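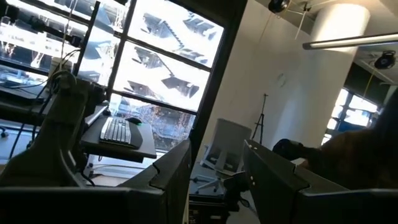

December 2023

Malou rang again about the sleep course. Two evenings in Toft, 500 kroner, and at the end of it you are supposed to drop off within minutes of lying down. She has done the first evening and says she is a new woman. She sounded like the old one to me, and she was yawning.

I asked what they do there. Mostly breathing, it seems, and a talk from a man called Þórarinn Hafstein, who says 4,000 people have been through it and hardly any wanted their money back. I would like to know how many asked. Nanna went last winter and won't discuss it.

Still awake at two myself, so I am hardly one to talk. Tried the counting-backwards thing and got cross with it. Then lay there going over what I said to Radwa about the Fornau trip – I was short with her and ought to ring.

Gave up and made toast. Read a chapter of the book Nisreen lent me, which is dull enough to be useful, and must have gone off with the lamp on. Neck stiff all day.

Malou wants an answer about the next course. I have said I'll think about it. Need bread, and stamps for the Devden cards.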